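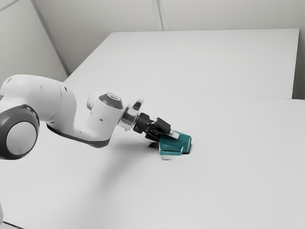 Podley

Can a machine do the chores yet? I get asked this a lot, mostly by people who would like to stop folding towels. This page collects what I have on one small part of the question: picking a thing up and setting it down again, as worked on in simulation under the Skornimholm project.

Gripping, August 2020. The arm has two black fingers closed on the upper edge of a teal block with flat sides and sharp corners. The block is held at a tilt over a plain white table, with nothing else to sort through. A kitchen counter is harder — cups, crumbs, a wet sponge, all in each other's way.

How far along it is. The last set I kept notes on was 557 simulated grasps in February. The arm kept hold of the block in 333 of them. A shop that needs 100 parts moved out of 100 can't use that, and neither can anyone with good plates.

What I would hand over today. On the shop floor, one part of one shape, always in the same spot. At home, very little. Picking toys up off a rug sounds close to this job, but every toy is a new shape and some of them are soft.

Next on the list are rounder shapes, then a second object on the table. I have nine shapes drawn up so far. More pictures will go on this page as they are ready.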